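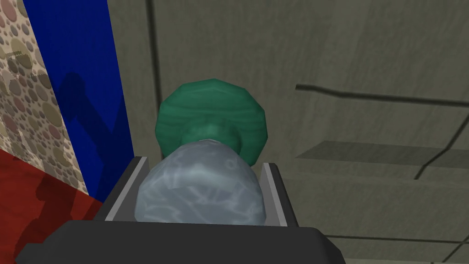

Murnska costs $769 a seat for a year, and I put off asking for it through two budget rounds. Our equipment line at Pradivton is small and everybody can see what's on it, so a piece of planning software had better earn its place next to things you can bolt to a floor. It has. I've now used it to plan one two-arm purchase from start to finish, and I'm already halfway into the next one. The reason comes down to very plain questions, like whether two flat fingers are going to be any good on a round thing with another round thing sitting right behind it. I used to answer that with a catalog page and a hopeful feeling. Now I answer it before the purchase order goes out, and I've changed my mind about what to buy more than once on the strength of it.

Some background on what we were trying to do. We pick up soft and rounded goods of mixed size and move them between a low surface and a shelf. We wanted one robot with two arms on a fixed torso, and we had money for the robot, the grippers and a little for the install. What we didn't have was money for a second try. If the arms came in too short or the fingers were wrong, we would be living with it until the next budget year.

What you get

Murnska is made by Jetum. You build a room (or pull one out of their library), drop in an arm or a pair of arms, choose an end effector, and scatter objects. Then you run tasks. Attached to all of this is the part I bought it for, a costing sheet that follows the scene. Swap a gripper and the total moves. Add a riser under the base and the riser shows up as a line, with a blank next to it for the dealer's price. You can save a scene and its sheet together as what they call an option, and put options side by side.

It sounds like such a small thing! I kept our last project in a spreadsheet with a tab for every idea, and by the end I couldn't have told you which tab matched which layout. With Murnska I opened option 4 in front of our finance people, they pointed to a number, I clicked it, and the part lit up in the room. That meeting was over before the coffee was.

Setup

Installation was fine. It wants a decent graphics card and says so up front. I had an older desktop in the office that ran it at the low setting, and I borrowed time on a better one for the long batches. Put the computer in your budget if you don't have one. I didn't, and had to go back and ask.

The library rooms are wild. Bright floors, loud wallpaper, colors no plant manager would ever sign off on. Objects come in every kind of surface finish too, marbled, streaky, you name it. My first reaction was to look for the gray room, and there is one under Plain. But I ended up leaving the busy rooms switched on for most of my batches. If you plan to run any kind of vision on your robot, you want to know how it does when the background isn't being kind, and I'd much sooner find that out on a license I've already paid for.

Objects are simple shapes with visible facets. If you're buying this hoping for pretty pictures to put in a proposal, look elsewhere. For planning I didn't mind a bit. The size, the weight and the grip surface are what I type in, and those are what the run uses. 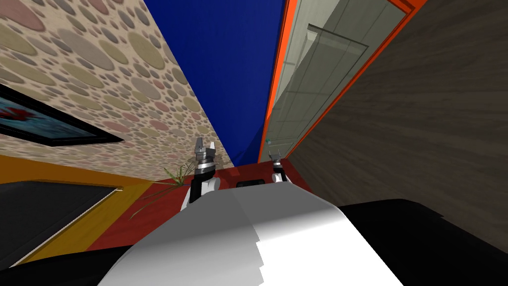 Review by Thirumalai Rajan
Equipment Planning Lead, Pradivton

The view I use most is the one from behind the torso, looking out past the shoulders at both arms. It's strange for the first ten minutes, everything tips away from you, and then it becomes the most useful thing in the program. You see how much room there is between the arms. You see how much of the floor the robot's own body hides, and that changed where we plan to put our camera. I had it penciled in on the chest. Looking past that big white torso for one afternoon cured me of it, and the overhead bracket that replaced it costs less anyway.

The two-arm question

Our biggest decision was whether to pay for two arms at all. The single-arm version of our plan was a lot cheaper and I went in expecting it to win. I ran both against the same set of objects, 408 runs in all, over a stretch in November when the office was quiet. The single arm did fine on anything that stood alone. Where it struggled was with objects crowded together, the front one blocking the one behind. With two arms you can hold or nudge one and go for the other, and the number of runs that finished went up enough that the cheaper plan stopped looking cheap.

I want to be fair about what this proves. It's a simulation, and I set the friction values myself from a table in the help files. I wouldn't quote my success rate to anyone as a promise. What I trust is the comparison: same room, same objects, same values, one arm or two. That's the thing a buyer needs, and I've never had it before at this price.

Grippers

I tried three styles. Flat parallel fingers, a padded set, and a curved set that costs a good deal more. The flat ones did better than I thought they would on domed objects as long as the approach came in low enough to get past the widest part. The padded ones were a little more forgiving. The curved ones were lovely and I couldn't justify them for our mix. We budgeted for flat fingers on both arms plus one padded set as a spare, and that choice alone left enough for an extra day of install.

One tip: run the grippers pointing straight up as well as down in your reach tests. I only did it because I was fiddling with the joint sliders. It showed me how tall the whole thing stands with its arms raised, and we have a pipe over the cell. I moved the base and saved us an awkward phone call.

The costing sheet, in more detail

This is where I'd spend your trial time. Every part has a price field, a lead time field and a notes field. You can mark a line as quoted, guessed or unknown, and the total is shown three ways to match. I love this. Every budget I've ever submitted had guesses in it that turned into facts the moment somebody else printed the page. Here the guesses stay in a different color all the way to the export.

Our dealer, Saavedra, took the exported parts list and sent back a quote line for line. There were 314 lines by then, counting every fastener pack and cable. They found two duplicates, both of which were mine. I'd copied an option and merged it back without reading the warning.

Things I'd leave room for that the sheet doesn't prompt you about: guarding, training days, shipping both ways if you're sending anything back for evaluation, and a service plan after the first year. You can add them by hand. I made a template with those lines already in and start everything from that now.

What I don't like

The undo history clears when you switch options. I lost a good half hour of cable routing that way. Save first.

Shadows can't be turned down separately from the rest of the lighting, only all together, and in a darker room the arm's own shadow falls right across whatever I'm trying to look at. I just move the light.

Seats are per named person. A floating license would suit a place like ours much better, where three people want it for a week each and then not again for months. I asked Jetum and got a friendly reply that didn't say yes.

And the help files are good on rooms and arms but thin on the costing side. The page on currency settings is one paragraph long. If you buy from dealers in more than one country, plan to experiment.

Is it worth the money?

For us, easily. The overhead bracket in place of the chest mount, together with skipping the curved fingers, came to more than the license did. I'd also count the time, though I'm less sure how to put a number on it. Quoting went faster with Saavedra than with any dealer I've dealt with before, mainly on account of the parts list being complete the first time.

If you're buying one arm, off the shelf, for a job the maker has a ready-made kit for, you can probably skip it. Borrow a demo unit for a morning and you'll learn what you need. Two arms, mixed objects, a tight room, or a budget that has to be defended line by line — get the trial, build your real room first, and put the robot in last. I did it the other way around and spent a happy weekend posing arms before I'd measured a single wall.

I'm working on the second cell now. Same torso, different shelf height, and I'm trying it with the base on a riser to see if we can get by with the shorter reach. I'll add a note under this review once the quote is back.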